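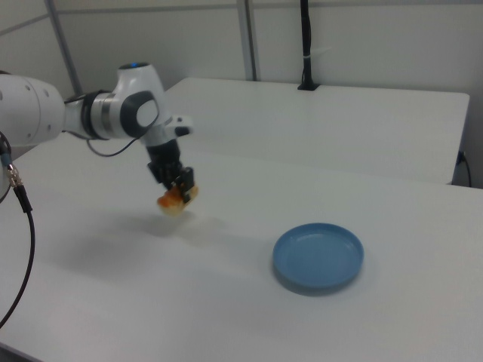

About Clondance

Clondance is a small research company in Brenley. We study how a robot arm can learn to pick up and put down things that are soft, light or easy to break, and we give most of our attention to food. We started as two people with one arm, and today we are a team of 7.

Our method

Many teams train a robot by showing it complete tasks from the first movement to the last. We also did this in our first year, and the results were good only when the object was in nearly the same place as in the training. A piece of bread turned by a quarter was enough to make the arm miss it.

Now we divide each demonstration into short parts, and we call them "holds". A hold begins when the fingers touch the object and ends when they let it go. The model learns the holds separately from the travel of the arm between them. When a grasp fails in training, we keep it and mark the moment when it began to go wrong. In our experience these failed grasps teach the model more about soft objects than the same number of good ones.

The operator guides the arm by hand or with a controller. We do not use a force sensor in the fingers. The model has only the camera pictures, the joint positions and the current of the gripper motor, and from these it must decide how much to close. We made this choice because we want the method to work on simple two-finger grippers that a small kitchen or a school laboratory can buy.

What we found

Our present collection is named Cergate. It has 3576 recorded holds, and 2772 of them are with food: bread, pastry, cut fruit, boiled vegetables and some kinds of cheese. We tested the trained model on 415 new attempts with food pieces which it did not see before. The model with marked failures dropped or crushed fewer pieces than the model trained on good grasps only. The difference was largest for pastry and almost zero for hard cheese.

There are still problems. Sticky pieces often stay on one finger after the gripper opens, and the model does not always notice it. Very thin slices are also difficult. We are working on both, and we write about the bad weeks in our notes as well as the good ones.

Who we are

Catalina Barrientos started the company and leads the research. Before this she worked for many years on packing machines in Sauerland, and the first questions of Clondance come from that work. Darren Pearce is responsible for the robots and for the software which records the demonstrations. He also trains every new operator, and this takes two full weeks.

The other members of the team are operators and engineers. All of them do demonstrations, also Catalina and Darren, so that everybody knows how the data is made.

Visit us or work with us

We receive visitors on Monday afternoon, after 2 p.m. Please write to us before you come. Each September we take two students for a stay of six months. You do not need experience with robots, but you should be patient and like to write down what you see. If your company has a food product that is difficult to handle, send us a short message with its size and weight, and we will tell you if we can test it.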